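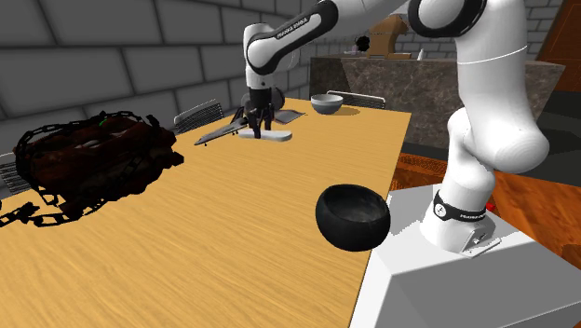 Figure 4. The long table with the fine-grained, honey-yellow top, in a rendered room with a dark grey block wall to the left.

3.2 Why the shape of a table matters to the people sitting at it

I came to tables by accident. My plan had been to study how people in shared workshops talk to one another over lunch, and I had a nice tidy list of things I expected to matter (how noisy the room was, how long the break lasted, whether there was a kettle within reach). Furniture wasn't on it. Then I spent my first fortnight at the Molenstead site, ate a great many sandwiches, and found that I could guess who would end up chatting to whom from where they'd put their bag down.

The basic trouble with a long table is that it isn't one table at all once people sit at it. It breaks up into little stretches, each with its own conversation, and the stretches hardly ever mix. Someone sitting in the middle can lean either way and usually picks one side within the first minute or so. Someone at the end has far fewer choices, and I noticed in my notes that I'd started writing "end seat, quiet again" so often that I shortened it to a single letter. Compare the long top in Figure 4 with the square tables at Brolgate and you'll see why I ended up treating length as a thing to be studied in its own right!

For the main part of the work I sat in on 230 lunches across the two sites, always with permission and always with my own lunch in front of me, as a person with a notebook and no food puts everyone off theirs. I wrote down each time one person spoke to another across or along the table, who was sitting where, and whether the talk was picked up by anyone else. That gave me 2,679 exchanges to sort through. I did the sorting by hand over one very warm July, with the windows open and a fan that kept turning my pages for me.

I'll be plain about what I counted and what I didn't. A "pass the salt" went in. A nod did not, even though some nods clearly meant a good deal, and I do feel a bit bad about that. Laughter was the hardest call. In the end I counted it only when it was followed by words, which means the Brolgate lot, who laugh a great deal and say very little, probably come out looking less sociable than they are. I've gone back and forth on this and would happily hear from anyone who has found a better rule.

The pattern itself is easy enough to describe. At the long tables, most talk went straight across or to the next seat along. Talk that skipped a seat was much rarer, and when it did happen it was nearly always about work: a missing key, a delivery, whose turn it was to lock up. Jokes and gossip stayed close. At the square tables, gossip went everywhere, and so did arguments. I had rather hoped to find that square tables made people happier, and I can't say that they did. Several people told me they liked the long table because you could sit at the end of it and be left alone, and I think that deserves more attention than I gave it at the start.

It helps to set this beside two ideas I've leaned on throughout. The first is what I have been calling the Lysenko seat, after the Lysenko canteen, where I did my pilot work and where one chair by the serving hatch drew every newcomer in the building. People passing the hatch would stop and say hello to whoever was in it. The second is the Hurnon rule, a house habit from the Hurnon workshop, where you must fill the next free chair and never leave a gap. I went into it thinking the rule sounded dreadful. Having eaten there on 11 occasions, I can report that everyone grumbles about it, and that it does mix people up far better than anything else I saw. It also means you can't save a place for a friend, and two of the people I spoke to had started eating in their cars.

One weakness is obvious, and I'd sooner raise it myself. My long tables were in bigger rooms than my square ones. Bigger rooms are louder, and people in loud rooms talk to whoever is nearest, so some of what I'm putting down to the table may really belong to the ceiling. I tried to get a square table moved into the larger Molenstead room for a week, and it wouldn't go through the door. Section 3.3 takes up the question of noise, using the sound readings I made at both sites.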